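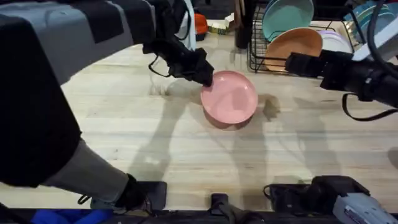

접시 하나 드는 게 뭐가 그렇게 어렵냐고, 마유 우치다는 처음 한 달 내내 그 소리를 들었다고 한다. 가족한테도 듣고 택시 기사님한테도 들었단다. 그럴 때마다 그냥 "어려워요" 하고 창밖을 봤다나.

본문 바로가기 | 기술 | 사람 | 지난 호 | 구독

접시에게 배우는 로봇, 로봇에게 배우는 나
12/02/2018 | 글 Lenka Vávra
공유 43 댓글 20

나도 사실 같은 생각으로 스테술라노(Stesulano) 작업실 문을 열었다. 설거지라면 평생 해온 사람이니까! 그런데 점심도 되기 전에 생각이 바뀌었다. 분홍 접시가 나무 상판에 납작하게 누워 있고, 검은 그리퍼가 위에서 내려와 테두리를 누르는데, 나도 모르게 숨을 참고 보게 되더라. 우리 손은 접시 밑으로 손톱을 살짝 밀어 넣으면 그만인데 저 두툼한 손가락에는 손톱이 없다. 얕은 접시일수록 골치가 아프다고 한다.

이 팀이 하는 일은 말로 하면 싱겁다. 사람이 로봇 팔 두 개를 조종해서 접시를 집고, 옮기고, 건조대에 꽂는다. 그동안의 관절 움직임과 영상을 몽땅 저장한다. 그러고는 또 한다. 그리고 또. 저장한 한 번 한 번을 여기서는 '판'이라고 부르는데(바둑 좋아하는 사람이 붙인 이름이란다) 3월부터 시작한 접시 과제만 223판이 쌓였다. 학습 시스템은 그 판들을 보고 비슷한 상황에서 팔을 어떻게 움직일지 익힌다.

나한테도 조종간을 쥐여 주었다. 와카스 부그티가 옆에 앉아서 "천천히요, 천천히" 하는데 천천히가 제일 어렵다. 왼손은 접시 가장자리를 누르고 오른손은 기다려야 하는데, 내 오른손은 성질이 급해서 자꾸 끼어들었다. 두 번째 판에서는 팔끼리 부딪힐 뻔해서 와카스가 정지 버튼을 눌렀다. 얼굴이 화끈거렸는데 그 판은 지우지 않고 따로 모아 둔다고 했다. 실패한 판에도 이름표를 붙여 놓으면 나중에 쓸 데가 있다고.

재미있었던 건 사람마다 버릇이 다르다는 점이다. 와카스는 접시를 누르기 전에 꼭 잠깐 멈춘다. 마유는 멈추는 법이 없고, 대신 접시를 살짝 밀어서 자기가 좋아하는 자리로 데려온다. 둘의 판을 섞어서 학습시켰더니 로봇이 멈췄다가 밀었다가 다시 멈추고, 꼭 문 앞에서 "먼저 가세요" 하는 사람 둘 같았다고 한다. 그래서 요즘은 순서를 종이에 적어 두고 다 같이 지킨다. 누르고, 기울이고, 반대쪽 팔로 잡고, 꽂고, 팔을 물린다. 종이 맨 밑에는 연필로 '한숨 금지'라고 적혀 있었다.

그럼 똑같이만 하면 되느냐? 또 그건 아니란다. 접시 자리는 판마다 바꿔야 한다. 색도 바꾸고, 건조대에 이미 꽂힌 접시도 바꾼다. 초반에 접시를 늘 같은 곳에 놓고 모았더니 로봇이 접시가 없는데도 거기로 팔을 뻗어서 허공을 정성껏 집었다고. 나훔 틸라훈은 그날 찍은 영상을 아직도 휴대폰에 가지고 다닌다. 나한테도 보여 줬는데, 빈 손가락으로 건조대까지 가서 살며시 내려놓는 모습이 어찌나 진지하던지 한참 웃었다.

그림자도 말썽이다. 조명이 세면 팔 그림자가 상판에 길게 깔리는데, 카메라로 보면 접시 테두리가 그 그림자에 묻힐 때가 있다. 조명을 부드럽게 바꾸자는 쪽과 그냥 두자는 쪽이 아직 결론을 못 냈다. 나훔은 두자는 쪽이다. 남의 집 부엌에 가서 전등까지 갈아 달라고 할 수는 없지 않으냐는 건데, 듣고 보니 우리 집 부엌등이 떠올라서 고개를 끄덕였다.

오후에는 판을 모으는 것보다 골라내는 데 시간을 더 썼다. 화면을 나란히 띄워 놓고 처음부터 끝까지 돌려 본다. 손가락이 미끄러졌는데 운 좋게 꽂힌 판은 어떻게 할까? 와카스는 빼자고 하고 마유는 넣자고 한다. 이걸로 커피 한 잔을 다 비울 때까지 이야기했다. 결국 '애매함' 폴더로 들어갔는데, 그 폴더가 꽤 두둑하다.

집에 가기 전에 한 판만 더 해보겠다고 졸랐다. 이번에는 오른팔을 얌전히 띄워 놓고, 왼쪽 손가락으로 테두리를 지그시 눌렀다. 접시 반대편이 들렸다! 오른팔로 잡는 데까지는 갔는데 건조대 칸을 하나 잘못 봐서 철사에 톡 걸렸다. 거의 20분을 매달린 끝에 와카스가 성공으로 쳐 준 내 판은 2개다. 나머지는 이름표를 달고 실패 폴더에 들어갔다.

다음 과제는 국그릇이라고 한다. 마유가 집에서 안 쓰는 그릇을 모으는 중이니, 짝 안 맞는 그릇이 있는 독자는 편집부로 연락 주시길. 이 나간 것도 받는다.

댓글 20 | 목록으로 | 이전 글 | 다음 글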